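Visit to the Flollport student robotics open day

We drove over to Flollport in July for the open day at the Billey building, where the student robotics course shows what it has been doing since spring. I went with three others from our own club, mostly to find out how they run a manipulation project with a small budget. These are my notes for the members who couldn't come.

Parking was behind the building and cost nothing. Doors opened at 10 and there was already a line at the sign-in table. You got a paper badge and a floor plan with the rooms in the wrong order, so we spent the first part of the morning in the wrong hallway. The coffee was in the right place.

The ground floor had the competition robots. Their team, Pendus, took a line-follower and a small sorting machine to the regional meet this year and finished fifth out of 49. The sorting machine was running when we came in. It jammed twice while we watched, both times on the same ramp, and the student at the bench cleared it with a ruler and kept talking. She said the ramp had been printed at the wrong angle and they had run out of time to print another before the meet. We have the same problem with our hopper, so I asked for the drawing, and she wrote down an address to request it from.

The line-follower was on a track taped to the floor in the next room. It is simpler than ours and faster on the straights. They use two sensors where we use five. It loses the line on the tight corner if the lights overhead are on, so they had them off, and people kept walking in and switching them on.

Upstairs was the part I had come for. The second-year students are working on a class project called Sârbu, which is about teaching an arm to pick things up in ordinary home settings. Before any arm gets involved, the students do the tasks themselves with hand-held grippers and record each try. The course calls every finished try an episode. They had 970 of them on the day we visited, and the goal is to have enough by the end of the fall term to train a first model.

Most of the talk upstairs was about surfaces and objects. The early episodes were all done on a bare table, and the students found that everything they learned there fell apart once the items were on something soft. So now they set up on beds and other soft surfaces, with food, dishes and balls laid out on sheets or plastic. Round things are the hardest. They roll into folds, and the person holding the gripper has to come in at a low angle or push the item against something before closing on it. 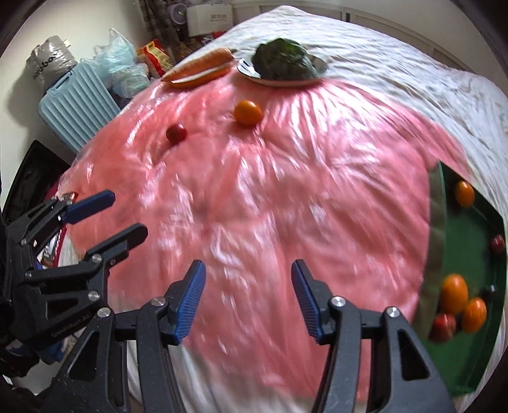 A good try takes less time than I expected, but resetting between tries is slow. Each task has a card that says where the items start, and one student reads the card while the other moves things. If an item ends up on the floor, the episode is marked and kept in a separate folder. I asked if they ever throw any out. They do, mainly when somebody talks the operator through it and the hands stop halfway.

Visitors could have a turn with a practice pair in the corner. I managed to lift a sponge and dropped a plastic cup. You lose your sense of how hard you are squeezing, and it took me several goes before I stopped looking at my own fingers. One of our group was much better at it and was asked if he wanted to enroll.

The last item was a question session in the lecture room at 3:30. Someone asked about cost, and the answer was that the grippers were a small part of it and storage for the recordings was the large part. Someone else asked if high school students could join. They can, from next year, with a signed form.

Things I would like us to try:

Task cards, one per setup, kept in a box with the items.
A separate folder for failed runs.
A soft surface for at least part of our testing.
Spare ramps printed before a meet.

The drawing for the sorting machine should come by email. I will put it in the shared folder when it does. The next open day is in winter and they said groups of up to 10 can book a bench for the afternoon.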